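Section 4: Washing and Drying Knitwear

Applies to the Rovard front-loading washer and the Vonness drying cabinet. Read Section 3 (Leveling and Drain Hose) before running a first load.

4.1 Before the first wool load

1. Run one empty Cottons cycle with a small amount of detergent. This clears any residue left in the drum from the factory.
2. Pull out the detergent drawer and rinse it under the tap. Push it back until it clicks.
3. Check the care label on each item. Do not machine wash anything marked "hand wash only" or "dry clean only."
4. Close zippers and fasten buttons. Turn the item inside out.
5. Place each item in its own mesh bag.

NOTE: The Wool program is limited to a load of 4 pounds, dry weight. Heavier loads will start, but the machine may stop before the final spin and show code 46.

4.2 Running the Wool program

1. Turn the dial to Wool. The display shows the cold setting by default.
2. Add a liquid detergent made for wool to compartment 2. Do not use powder or bleach.
3. Leave the spin speed at the default. The program will not accept a higher setting.
4. Press Start. The door locks within a few seconds.
5. When the display reads End, wait for the lock symbol to go out, then open the door.

CAUTION: Do not lift a wet sweater by the shoulders or sleeves. Support the whole weight with both hands.

NOTE: If code 46 appears, open the door, remove one or two items, and select Drain + Spin. If the code comes back with a smaller load, clean the pump filter (see Section 7).

4.3 Drying

1. Lay the item on a clean towel, roll the towel up, and press along the roll. Do not twist.
2. Unroll it and move the item to the flat mesh shelf in the cabinet. Pull it gently back to its original shape and size.
3. Set the cabinet to Air Only. Do not use the Warm setting for wool.
4. Turn the item over after 3 hours.
5. Keep the top vent clear while the fan is running.

CAUTION: The cabinet fan draws air from the bottom grille. Do not store towels or bags in front of it.

4.4 After drying

1. Make sure seams, cuffs and collars are fully dry before putting anything away.
2. Fold heavy knits and keep them on a shelf. Light scarves and small pieces can go over a hanger.
3. Leave space between hung items so air can pass.

Black and off-white patterned knits

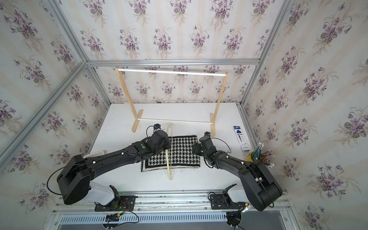
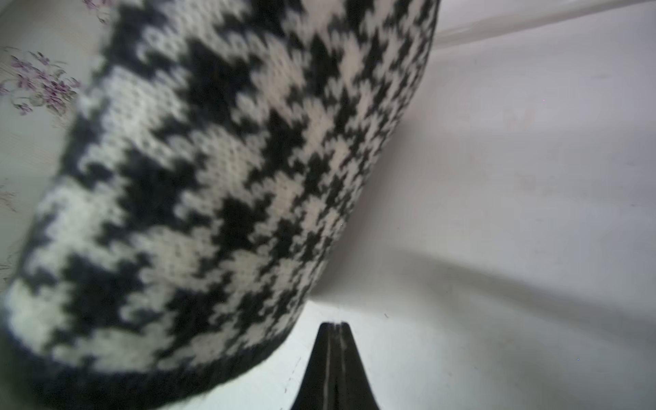
4.5 Cleaning the lint screen

1. Switch the cabinet off at the wall.
2. Slide the screen out from the left side of the base.
3. Brush off the lint. If the mesh is sticky, wash it in warm water and let it dry completely.
4. Slide the screen back with the arrow facing up.

Clean the screen after every wool load. The cabinet will not start if the screen is missing.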